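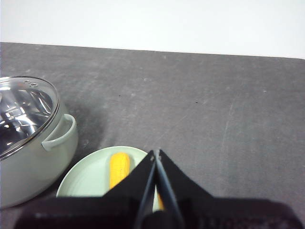

Section 5: Teaching Your Hendis Arm Its First Kitchen Task

By now your Hendis arm should be bolted down, powered and calibrated, and you have probably already made it wave at somebody (we all do!). This section takes you through your first real piece of work, the lesson we call Corn to Pot. The arm picks an ear of corn up off a plate, carries it over to a covered pot, waits for you to lift the lid, and sets the corn down inside. It sounds like a small thing, and it is, but it uses nearly everything you will need later on: a careful approach, a gentle grip, a lift, a pause for a person, and a soft release.

Set aside an unhurried half hour or so for it, and read the whole section through once before you press anything. If you skipped the calibration in Section 4 because you were eager to get going, please go back and do it now. We'll wait.

What you will need

- The Hendis arm with the standard two-finger gripper fitted
- The Lockyer hand controller, charged
- A tablet or laptop running the Jutitz teaching app
- A cooking pot with a lid, preferably one you can see through
- A plate with a low rim
- One ear of corn, husked, or a play-food one if you have children in the house and can borrow it back

You can use any pot you like so long as it is heavy enough to stay put when it gets nudged. Very light camping pots slide, and then the lesson gets frustrating.

CAUTION: Do this lesson with a cold, empty pot, away from any burner. The arm has no sense of heat and neither do the gripper pads. Water, steam and cooking oil are all outside what the Hendis kitchen kit is rated for.

5.1 Laying out the table

1. Clear the table inside the arm's reach. Scuffs and scratches on the surface do no harm, but loose crumbs and bottle caps can confuse the table check in step 5.

2. Put the pot to the left of the arm's center line, with its side handle pointing toward the middle of the table. You will want to be able to see that handle in the wrist view, as it is the part the gripper is most likely to catch on.

3. Put the plate in front of the pot and a little to the right. It can sit quite close, nearly touching if your table is small, although a wider gap makes the first few tries easier.

4. Lay the corn on the plate with its rounded tip pointing away from the arm. The two fingers close from the sides, so an ear lying lengthwise gives them the narrow part to hold. An ear lying crosswise will usually roll.

5. In the Jutitz app, open Workspace and tap Check Table. The app looks over the surface and draws an outline around each thing it finds. You should get one outline for the pot and one for the plate with the corn on it.

NOTE: If the pot and the plate are close to the same color, the app may draw one big outline around both of them. Matching sets are very popular, so we hear about this a lot! You don't have to buy a different plate. Tap Split, draw a line with your finger between the two, and tap Keep. The app remembers the split until you clear the workspace.

5.2 Checking the wrist view

6. Tap Wrist View. The gripper will fill a good part of the bottom of the picture, and that is normal. The camera rides close behind the fingers, so they look large and a bit soft around the edges.

7. With the Lockyer controller, bring the arm over the plate until the corn shows next to the finger tips. Part of the ear will be hidden behind the fingers, and you may be able to see a sliver of it through the gap between them. New owners tend to back the arm away at this point to get a better look. Try to resist that, and use the side view on your tablet when you want to judge height.

8. Check that the pot's handle is in view and that there is open space between it and the nearer finger. If the two look as if they might meet on the way down, slide the plate a little farther to the right and run Check Table again.

CAUTION: Keep your hands off the table whenever the ring on the controller is lit. A lit ring means the arm will move when the stick moves. Press the big round button on top to put the ring out before you reach in for anything, even for a second, even just to straighten the corn.

5.3 Recording the pick

9. Tap New Lesson and type a name. We suggest something plain like "corn to pot," because the list gets long faster than you'd think.

10. Set the speed slider to 30. The slider goes higher, and you are welcome to explore that later, but a slow recording is much easier to trim than a fast one.

11. Set Grip Strength to 2. Real corn is sturdier than it looks, and you could go up to 5 without much trouble, but the lower setting is kinder to the kernels and will also do for softer foods when you come to them.

12. Tap Record and lower the arm straight down, nice and steady. Stop when the finger tips are just past the thickest part of the ear. They should not touch the plate. If you hear a little tick, that was the plate, and you can lift up slightly and carry on without starting over.

13. Squeeze the trigger and hold it until the app shows Held. Count slowly to two before you lift. The extra moment gives the recording a clean point to work from.

14. Lift the corn straight up, well clear of both the handle and the lid, before you move sideways at all.

NOTE: If the corn slips back down, don't stop recording. Set the arm over it again and pick it up a second time. You can cut the slip out afterward in the Trim screen, and your next attempt is usually the better one anyhow.

5.4 The lid and the release

15. Move the arm toward the pot and stop short of it. Tap Add Pause. At playback the arm will hold still here until you tell it to go on.

16. Press the round button to put the ring out, lift the lid off with your own hand and set it down well out of the way. Glass lids have a knack for rolling, so lay yours flat. Step back and press the button again.

17. Bring the corn over the middle of the pot and lower it until it is inside the rim. Ease the trigger open a little at a time. If you let go all at once from high up, the corn will land with quite a clang.

18. Raise the arm, bring it back to its rest spot, and tap Finish.

CAUTION: Please do not teach the arm to lift a glass lid with the standard gripper. The fingers are shaped for holding food and small utensils, and a lid knob can turn in their grasp. The Flalton lid adapter is sold separately and has its own instructions in Section 8.

5.5 Playing it back

19. Put the corn back on the plate the way you had it, replace the lid, and tap Play. Keep one hand near the round button for the first run.

20. When the arm reaches your pause, put the ring out, remove the lid, step back, press the button again and tap Continue.

If the arm reaches a little to one side of the corn, the plate has most likely moved. Run Check Table again and tap Update Positions, and there is no need to record anything over. If it stops partway with the message "Code 29," the arm felt something in its path, and nine times out of ten that something is the pot handle. Turn the handle slightly away from the arm's route, tap Clear, and start the playback from the top.

Once you have a run you're happy with, save it and make a copy before you begin changing things. Section 6 uses that copy to teach the arm to find the corn when the plate has been moved, so hold on to your pot, your plate and your ear of corn for a bit longer. (If it's a real one, the refrigerator is fine between sessions.)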